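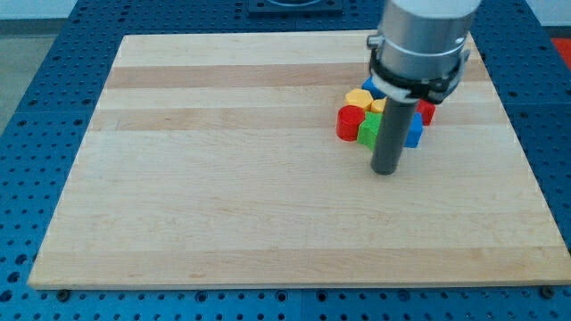
파란 타공 테이블 위에 올린 Lasness 집성판. 색 블록은 진한 줄에 맞춰서.

검색어를 입력하세요 검색
12월 | 글 Tarun Thakur
최종 수정: 12월, 오후

Lasness 집성 판재 사용기 (대형, 무도장)

급하게 씁니다. 물어보신 분이 많아서 일단 올리고 나중에 고칠게요.

결론 먼저. 살 만함. 단 색 차이에 예민하면 비추. 오일이나 왁스 바를 생각이 전혀 없는 분도 한 번 더 생각해 보시길.

치수부터. 주문한 건 길이 1008, 폭 400, 두께 18. 단위 전부 mm. 길이가 왜 1000도 아니고 1008인지는 모르겠음. 판매처 Rendska에 문의했더니 원래 규격이 그렇다는 답만 왔어요. 줄자로 재보니 맞긴 맞습니다. 폭도 정확. 두께는 버니어가 없어서 자로만 쟀는데 딱히 불만 없음.

용도는 작업대 위에 까는 판. 아래 테이블이 타공이라 작은 물건이 구멍에 걸리고, 종이 놓고 글씨 쓰면 펜이 푹푹 들어가고, 블록 같은 거 세우면 구멍 가장자리에 걸쳐서 기우뚱. 그래서 평평한 면이 필요했어요. 처음엔 그냥 두꺼운 종이 깔고 버텼는데 모서리가 말려서 포기.

포장

얇은 골판지에 비닐 한 겹. 모서리 보호대가 네 군데 다 있었는데 하나는 테이프가 떨어져 안에서 굴러다녔음. 다행히 찍힌 데는 없었습니다. 이 길이면 혼자 들고 계단 오르기는 가능한데 좁은 데서 돌릴 때 벽 조심. 저는 벽지 살짝 긁었어요. 판은 멀쩡, 벽이 손해.

설명서라고 할 만한 건 종이 한 장. 보관 방법이랑 오일 권장한다는 말. 수종 표기는 없었어요. 이건 좀 아쉬움. 상품 페이지에도 '밝은 색 원목 집성'이라고만 돼 있고. 나무 이름 하나 적는 게 그렇게 어렵나 싶네요.

색이랑 결

이게 제일 할 말 많은 부분. 길쭉한 나무를 길이 방향으로 이어 붙인 판이라 줄마다 색이 조금씩 달라요. 전체적으로는 옅고 연한 황갈색인데, 제 거는 세 줄이 확 진합니다. 분홍빛 도는 갈색. 상품 사진에는 이런 줄이 없었거든요. 처음 뜯었을 때는 다른 나무가 섞인 줄 알고 반품할까 했음.

근데 쓰다 보니 이 줄이 편하더라고요. 자 대신으로 씁니다. 물건을 나란히 놓을 때 진한 줄 하나를 기준으로 잡으면 눈대중이 쉬워요. 색 블록도 그렇게 놓고 있고요. 물론 줄이 어디 들어갈지는 뽑기라서, 이걸 장점으로 적으면 안 되겠죠. 운 좋게 걸린 거라고 해두겠습니다.

밝은 부분은 무늬가 잔잔해서 좋아요. 결이 세면 작은 물건이 묻히는데 이건 넓게 비어 보여서 뭘 올려도 잘 보임. 색 있는 거 올릴 때 특히.

앞쪽 진한 줄에는 갈색 결이랑 거뭇한 점이 하나 있습니다. 옹이까지는 아니고 그냥 점. 손톱으로 긁어도 걸리는 느낌 없음. 가구 상판으로 쓸 분은 거슬릴 수도.

표면

매끈합니다. 무도장인데 사포질이 꽤 잘 돼서 왔어요. 손바닥으로 쓸어봐도 가시 없음. 이음매도 손끝으로는 거의 못 느낌. 종이 한 장 놓고 볼펜으로 선 그어도 이음매에서 안 튀어요. 이 가격대에서 이건 칭찬할 만합니다.

모서리는 각이 살아 있음. 너무 살아 있음. 팔뚝 오래 대고 있으면 자국 납니다. 저는 고운 사포로 앞쪽만 몇 번 밀었어요. 처음부터 살짝 굴려주면 좋을텐데.

스크래치

납니다. 무른 편이에요. 손톱으로 꾹 누르면 자국이 남고, 금속으로 된 걸 끌면 바로 선이 생김. 제 판에도 왼쪽에 실금 같은 가는 자국이 하나 있는데 진한 줄 위라서 더 잘 보여요. 언제 생겼는지는 모름. 길지도 깊지도 않아서 그냥 둡니다.

무거운 공구 올릴 거면 밑에 뭐라도 까세요. 들어서 놓고, 끌지 말고. 당연한 얘긴데 급하면 다들 끕니다. 저도 끔.

휨

제일 걱정한 게 이거. 세워서 벽에 기대 두지 말라고 종이에 적혀 있길래 도착하자마자 바로 눕혔습니다. 19일째 쓰는 중인데 아직 까딱거림 없음. 네 귀퉁이를 차례로 눌러봐도 조용해요. 다만 계절 바뀌면 어떻게 될지는 모르죠. 여름 지나고 다시 적을게요. (까먹으면 댓글로 알려주세요)

아래가 타공판이라 바람이 좀 통하는 것도 도움이 되지 않을까 하는데 이건 그냥 제 생각.

미끄러짐

단점 하나 더. 판만 올려두면 밀립니다. 테이블 면이랑 나무가 둘 다 매끈해서 몸으로 밀면 쓱. 미끄럼 방지 시트 작은 조각을 귀퉁이마다 깔아보니 괜찮았는데, 그러면 판이 살짝 떠서 가운데를 세게 누를 때 느낌이 달라져요. 클램프로 잡는 게 제일 확실하지만 가장자리를 잡아먹음. 취향대로.

오일

Tomar 무광 오일을 자투리에 발라봤습니다. 본판은 아직. 자투리는 이웃 작업실에서 같은 제품 자르고 남은 걸 얻었어요. 한 번 바르니 노란 기가 올라오고 진한 줄은 훨씬 더 진해집니다. 색 차이 싫은 분은 오일 바르면 더 싫어질 거예요. 저는 밝은 색이 필요해서 당분간 안 바를 생각. 대신 컵은 절대 안 올림. 물은 보이면 바로 닦고요.

다른 제품이랑 비교

전에 쓰던 건 Leta 판재. 같은 집성인데 조각이 짧아서 무늬가 바둑판처럼 어지러웠어요. 단단하기는 Leta가 더 단단했고 무게도 더 나갔음. 자주 옮길 거면 Lasness, 한 자리에 두고 험하게 쓸 거면 Leta. 무늬는 무조건 Lasness 손을 들어줌.

합판은 왜 안 썼냐고 묻는 분 계셨는데, 예전에 썼다가 단면이 일어나서 소매에 자꾸 걸렸어요. 그 뒤로 안 삽니다.

청소

마른 천으로 닦으면 끝. 지우개 가루도 잘 털림. 연필 자국은 지우개로 되고 유성펜은 안 됩니다. 해봤어요. 사포로 살살 밀었더니 그 자리만 색이 더 밝아져서 지금 뒤집어 쓰는 중입니다. 그러니까 양면 다 쓸 수 있다는 건 확인한 셈. 뒷면도 사포질 상태는 같았어요.

정리

좋은 점: 표면 매끈함, 치수 정확, 들고 다닐만한 무게, 밝아서 물건이 잘 보임.
별로인 점: 줄마다 색차 큼, 모서리 날카로움, 무름, 수종 표기 없음, 그냥 두면 밀림.

배송 관련 추가. Rendska는 주문할 때 요청란에 색 고른 걸로 달라고 쓰면 골라주기도 한다네요. 저는 안 썼음. 보장은 못 한답니다. 재단 서비스는 있는데 길이만 되고 폭은 안 됨. 폭을 줄이고 싶으면 다른 데서 잘라야 해요.

하나 더 살 거냐고 하면, 네. 옆 작업대에도 깔 예정인데 그건 모서리부터 밀어놓고 시작하려고요. 오일 바른 사진은 바르게되면 올리겠습니다.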